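# About Stesonach Textile Care

Stesonach Textile Care is a commercial laundering, repair and re-proofing business for workwear and outdoor clothing. We service garments for employers, hire fleets, outdoor education providers and schools. Domestic customers are accepted at the counter, subject to the same intake rules as account customers.

## Background

The business began as the laundry of the Bodin woollen mill and became a separate company when the mill closed. The original boiler house is still part of the site, although steam is now raised by two gas-fired units in the adjoining building. Re-proofing was added at the request of a survey contractor whose rain jackets were being replaced every season. It is now the larger part of our work by weight.

Our main plant is at Bodin. A smaller depot at Plillo handles collection, sorting and minor repairs, but has no wash capacity. Garments left at Plillo are transferred to Bodin each working morning at 6:30.

## What we process

- Hooded and unhooded jackets, coated or laminated
- Cotton and polycotton work shirts, trousers and coveralls
- Fleece and knitted mid-layers
- High-visibility outerwear, up to the wash limit stated on the care label

We do not process leather, fur, down-filled sleeping bags or garments contaminated with asbestos, solvents or biological waste. Items found to be in these categories after intake are bagged, tagged and returned unwashed. A handling fee applies.

## Process

Each garment is given a heat-sealed label at intake and is logged against the customer's account. Fibre content and finish are taken from the care label. Where the label is missing, the garment is assigned to the mildest program suitable for its construction.

Coated outerwear is washed at 30 degrees with a non-ionic detergent and rinsed three times. Residual detergent is the most common cause of poor water repellency after washing, so rinse water conductivity is checked on every load. A load that exceeds our limit is rinsed again before treatment.

Repellent finish is applied by spray or by immersion, depending on lining type. Curing takes place in a tumble dryer or a drying cabinet. A spray test is then carried out on a sample from each load, and the result is recorded on the job sheet. Test results are kept for two years and can be supplied on request.

Repairs are completed before re-proofing. Seam tape, zip sliders, drawcords and hook-and-loop closures are stocked in standard colours. Other colours are ordered in and may add several working days.

## Capacity and equipment

The Bodin plant has a floor area of 2,449 square metres and a staff of 76. The largest washer-extractor has a rated load of 200 kg. Job tracking runs on Donix, a garment management system that also produces customer invoices and replacement forecasts. We currently hold roughly 300 active accounts.

Rinse water is filtered and reused for first washes. Lint and sludge are removed by a licensed waste contractor.

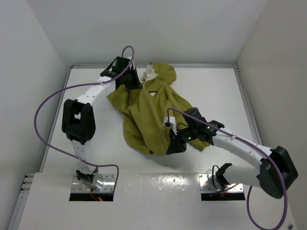

*Olive-green hooded garment on a white work surface.*

## Accounts and turnaround

Standard turnaround is five working days for laundering and eight for laundering with re-proofing. The period starts when the garment is logged at Bodin. Allow additional time in December, when the plant closes for boiler inspection.

New accounts require a completed garment schedule listing type, quantity and fibre content. Rates are set by garment type and reviewed annually. Schedule forms are available from the counter at either site.

Counter hours are 7:00 am to 4:30 pm at Bodin and 8:00 am to 1:00 pm at Plillo. Bulk deliveries to Bodin must use the rear loading dock.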